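Moved my whole library over to Vistow last month. 278 games from three shops, all showing in one list. Took most of an evening.

Grundia linked first time. Csonka needed two goes and then imported everything twice, so I had 14 copies of the same racing game.

Fix for the doubles: unlink, clear the local cache, restart, link again. Don't just hide them - they come back after the next sync. 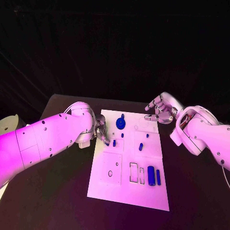
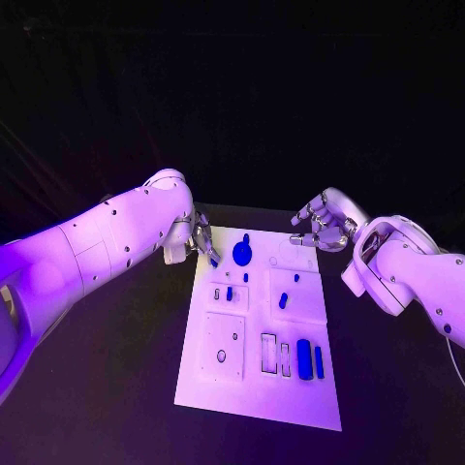
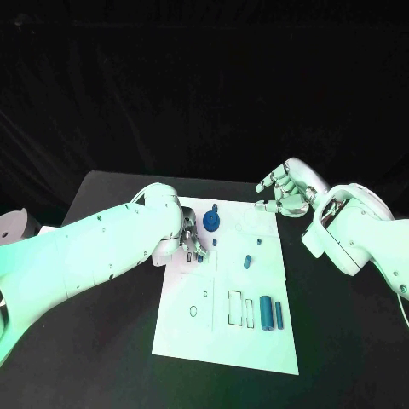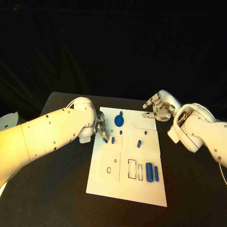
Next job was sorting out tags. Vistow lets you have 30 and I hit the limit before I got to the letter M. I merged the small ones and kept puzzle apart from strategy. Puzzle is for anything in the line of blue parts on a white board with cut-out holes. Funderholm went in there too, though the shop calls it adventure.

Play time didn't carry over from Csonka. It says zero hours for Funderholm and I know I had 132.

Support say it's on the list for January. Not holding my breath.

Friends list is still split by shop as well. If you're on Grundia, add me there for now - same handle as here.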